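Keane
Home / Floor / Rugs & Mats / Doderach Play Mat

The Doderach Play Mat
Large rectangle, 4 colors, ships rolled

Made for the part of the house where the toys live, and where you have slowly come to live too.

We started selling rugs to people with good taste and bare floors. Then those people had children, and the letters changed. They used to ask about pile direction. Now they ask what gets yogurt out. The Doderach is our answer to the letters.

It's a flat, dense mat with a wool face and a natural rubber back. It stays where you put it. It's firm enough that a block tower has a fair chance, and soft enough that the tower's architect can fall over sideways in a rage without consequences. We took the fringe off after the first season. Fringe is lovely and it ends up in mouths.

Colors

Oatmeal — the bestseller, for reasons we don't understand, as it's the one that shows everything.
Pond — a grayish green. Looks blue after 4 p.m. We've stopped arguing with customers about it.
Brick — hides tomato sauce to a degree we find moving.
Soot — hides nothing pale. If you own a white cat, see Oatmeal.

Swatches are free. Please don't send them back, we have plenty.

Size and weight

One size, big enough for two children who are getting along or one who isn't. It weighs more than you'd like on the stairs. The rolled mat fits in the back of most hatchbacks with a seat folded down, and the delivery driver will bring it as far as the front door. Up to three floors of walk-up can be added at checkout for $60, and having carried a few ourselves we think that's cheap.

Care

Vacuum without the beater bar. Blot spills with cold water and a plain cloth. Dish soap, a drop, for anything with butter in it. Modeling dough should be left alone until it's hard and then cracked off with the back of a spoon. Everyone tries to get it while it's soft. Everyone regrets this.

Crayon is a longer conversation. Email us.

The mat can be hosed down outdoors once or twice in a summer. Hang it over something sturdy and plan on two full days of drying. It will smell like a sheep during this time, having been one.

Who makes it

The Doderach was designed by Lindalva Honorato, who also drew our Etaler runner and the Driver stair treads. She wanted a mat without a printed road on it. Her view is that a child given a printed road will drive on it for a week, and a child given a plain surface will come up with a railway, a swamp and a restaurant where the soup costs 600 dollars. We had already paid for a sample with a printed road. It's in the stockroom, and it's very popular there.

Each mat is woven, trimmed, backed and left to rest flat before it's rolled. The resting adds nine days and can't be hurried. We tried hurrying it one September and sent out a batch with corners that curled like old sandwiches. Those customers got new mats, and we got a rule.

What goes on it

Anything, really. The surface is even enough for trays, small chairs and the kind of play kitchen that wobbles on carpet. Heavy furniture will leave dents, which lift out with a steam iron held just above the wool. 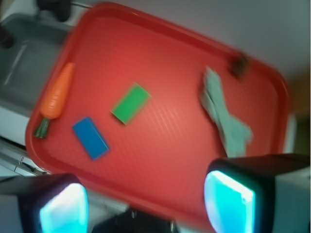
Do use felt pads under table legs, and don't use the stick-on rubber ones, which can react with the dye in Brick and leave a ring. If you have underfloor heating, keep it on the low setting and lift the mat every month or so to let the boards breathe.

From the reviews

"Bought for the playroom, moved to our bedroom. The kids have the old one." 5 stars

"Very nice. Wish it came round." 4 stars

"It isn't green." 2 stars (Pond)

We have sold 3,337 of these and that last one still stings.

Returns

Thirty days, unused, in the original wrap. We know what unused looks like. If you've lost the wrap, an old bedsheet and a lot of tape will do, but write the order number on the outside in letters a tired person can read.

Goes with: Etaler hallway runner, Driver stair treads (set of 13), Keane wool brush

Add to basket | Order a swatch | Ask about crayon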